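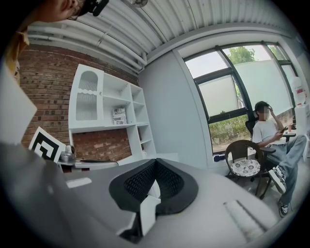 Open day at the Stimside student robotics club, 2019-07-25

Wrote this on the train back so excuse the state of it.

Got to Irkmont just after lunch. Two buses, second one late. Signs from the stop were good, signs inside the building less so - ended up in a dance class first. Club is upstairs at the far end.

Forty-odd people through while I was there, 43 by the sheet on the door. Mostly parents and year tens, a few teachers like me on the scrounge for ideas.

Main project this year is called Calla. Students carry a hand-held gripper and do small jobs with it, picking up, putting down, tidying, and the recordings go towards teaching an arm to do the same. They want 3,000 recordings by the end of term. Started in May, and the chart on the door says they are behind. Exams, mostly.

Had a go myself. Heavier than I expected, wrist knew about it after 9 tries. The trick is to go slowly and not snatch. I snatched. My best one was rated "usable" by a girl of fifteen, very kind of her.

Other project is Cù, a four-legged thing, the dog. Legs off when I visited, waiting on a motor, so we got a talk and a video instead. Talk was good, the video had no sound. They plan to have it walking for the regional meet in the autumn. Asked what happens if the motor dosen't come. Shrugs.

Costs - membership is £80 a year, tools included, and they have a couple of free places. Printing is charged seperately which caught one of the parents out. Worth asking about before you sign anyone up.

Liked: students ran the whole thing, adults kept well back. Plenty of failed attempts talked through openly, including one gripper finger that snapped the night before.

Less keen on: queue for the gripper, far too long for the little ones. A second one would sort it. Also no tea after three.

Want to bring our year nines over next term if I can get the minibus. Need to ask about numbers and whether they do weekday mornings. Leaflets in my bag for anyone in the staff room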